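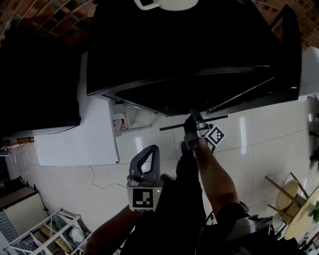 The refrigerator in the shared kitchen at Parkgate, with the brick wall behind it.

Shared Kitchen FAQ

Who can use the kitchen?
Anyone with a Parkgate desk or studio. Guests are welcome if you are with them.

Which shelf in the refrigerator is mine?
There are no assigned shelves. Put your name on your food and use whatever space is free. The door is for milk and sauces that everyone can share.

How long can I leave food in there?
Three days for anything cooked, opened or cut. Sealed items can stay until the date on the package. Unlabeled food is thrown out at the weekly clear-out, container included.

Something rolled under the refrigerator. How do I get it back?
Use something long and thin and sweep sideways along the floor. Don't tip or drag the refrigerator. It is heavy and the floor tiles scratch. If you can't reach the item, email Marthinus Kruger at the front office and he will have it moved.

Can I put things on top of the refrigerator?
Please don't store anything there. Mugs go back in the cabinet when you are done with them.

Can I keep cans or boxes under the counter?
No. Anything on the floor has to be picked up before it can be mopped. Dry food goes in the cabinet in a closed container with your name on it.

What about cords?
Keep them off the floor where people walk. If you plug something in at the counter, unplug it and take it with you when you leave.

How do I clean the floor after a spill?
Wipe it up right away with paper towels, then go over it with a damp mop. The white tiles show every drip and get slippery. The mop and bucket are in the hall closet.

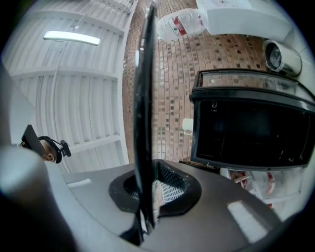
And the wall tiles?
Warm water and a little dish soap on a soft cloth. Dry them afterward or they streak. Please don't use scouring pads, which wear down the grout between the small tiles.

Can I hang a bag on the wall?
For the day, yes. Take it home at night. Bags left after 9 p.m. go to lost and found.

A light is out, or something is leaking. Who do I tell?
Nosipho Zulu handles repairs. Leave a note in the Kestbridge book by the door with the time and what you saw. For a leak, call the office as well.

Can I book the kitchen for an event?
Yes, after 2 p.m. and with a deposit of $100. You get it back once the kitchen has been checked. Booking forms are at the front office.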